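Power strip

A power strip is a row of electrical sockets in a single housing, joined to the wall by a flexible cord. It lets one outlet do the work of several, and has done more than any law of physics to convince householders that electricity is plentiful. Regional names include extension block, gang lead and, in the Gurkstead area, "the long plug".
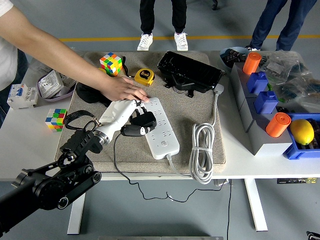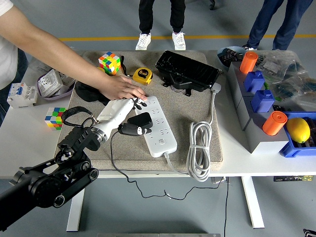
White power strips with rows of sockets, each lying at an angle on a beige mat. A black adapter is plugged in (first picture).

Design

Most strips have a plastic case with metal contact rails running its length. Many add a switch, generally placed where a foot will find it. The Schnyder pattern, long sold to offices, set its sockets at a slant so that bulky adapters could sit side by side. The rival Burard pattern kept them straight and wide apart, and was mainly criticised for being the length of a small dog.

Cords vary a good deal. The Tasar workshop range came with 15 metres of cord, most of which spent its life in a coil behind a cupboard.

Use and misuse

Each strip has a maximum load, printed on the underside in very small type. Heaters and kettles are the usual offenders. Plugging one strip into another, known as daisy-chaining, is discouraged by makers and widely practised at Christmas. A survey of 600 Gurkstead households found that most owned a strip whose far end they could not account for.

See also: Adapter; Extension lead; Fuse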